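Notebook, small room - fridge and desk corner

Purpose of this page: to write down how we keep the fridge, so that next month we do not discuss it again from the beginning.

The fridge came to us from the Povport office when they moved. It has an upper compartment and a lower one, with separate doors. We agreed that the upper compartment is for drinks only and that food goes below. Until now the rule was not respected very well. In November I found a cheese between two bottles, and no name on it.

I have emptied the top and washed it with warm water and a little bicarbonate, 2 spoons in the bowl. The corners needed an old toothbrush. After this I wiped the door lining and also the rubber seal, which had crumbs in the folds.

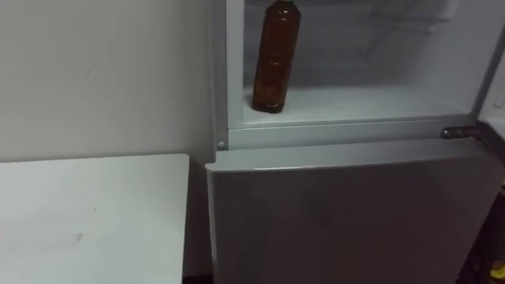
Undach, December

One bottle is standing in the upper compartment now, the one with the small green cap, on the left near the wall. I would like to keep the left side for opened bottles and the right side for new ones. It is a simple system and I think everybody can follow it.

Points to remember:

The upper door opens on the right-hand hinge. Open it fully before you put something in, otherwise the elbow touches the door and the bottle falls.

The bolt on the hinge bracket should be checked from time to time. I tightened it in the autumn and it has stayed good.

After cleaning, leave the door open for 45 minutes with the power off. I tried a shorter time before and there was a smell of damp the next morning.

Tea from Güneş is sold in boxes, and the last box was too much for us. Please order the smaller one. The money in the drinks envelope is 100 after the last order, and I wrote this also on the envelope.

The desk beside the fridge is a different question. People put down their shopping there and forget it. I propose that we use the desk only for a moment, while loading or unloading, and then it is wiped. The cloth hangs on the hook by the door - please do not use it for the floor.

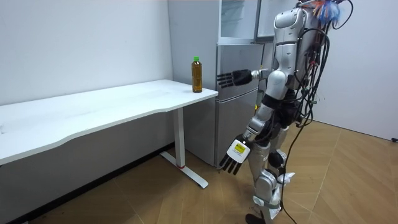 The corner with the white desk and the fridge.

Still to do: ask Trakar if they have a spare shelf for the lower compartment. Ours has a crack at the front, and I have put tape on it for the moment. Also buy bicarbonate, the packet is finished.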